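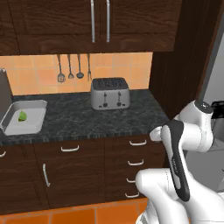

A policyholder who has used Climis since March wrote to us that the deductible tracker alone had changed how she reads her statements, and that she would not go back to keeping receipts in a folder. Her comment reached us while this review was being prepared, and our own testing supports most of it.

Climis is a health coverage organizer for individuals and families, published by Truvidico. It stores policy documents, records claims as they are filed, and shows how much of the annual deductible remains. The reviewers at Nevcombe tested it over 9 weeks, using 2 household plans and 6 claims of different types, including a routine dental visit, a course of physical therapy and an out-of-network specialist.

Setup

Registration requires a member number and a copy of the plan summary. The program reads the summary and fills in copayments, coinsurance and out-of-pocket limits. One of our plans was read correctly on the first attempt. The other listed its urgent care copayment in a footnote, and the program left that field blank. The missing amount can be typed in by hand, although the field is placed under "Other services" and took some time to find.

Claims

Each claim is given a page with the date of service, the amount billed, the amount allowed and the balance owed by the member. When an explanation of benefits is added, the program compares it with the plan terms and marks any difference. In our test it flagged a physical therapy visit that had been processed at the wrong coinsurance rate. The insurer corrected the charge after a phone call.

Appeals are handled less well. The letter template is short, it does not ask for the denial code, and the deadline reminder must be set separately. Members who expect to dispute a decision should keep their own record of dates.

Family accounts

Individual and family deductibles are displayed side by side, a feature missing from Gouveia, the organizer we reviewed previously. Adult dependents may keep their visits private while their spending still counts toward the family total. This setting is off by default — users should check it before inviting anyone to the account.

Cost and support

The basic version is free and covers one plan. The paid version is billed yearly and adds family accounts and document storage. Written questions to the support desk were answered within 2 business days. No telephone support is offered.

Assessment

Climis is recommended for households with regular claims and a deductible they expect to meet. Members who see a doctor once a year will find the free version sufficient. The appeals section needs further work, and we will look at it again when the next release is available.

Review last updated 18th September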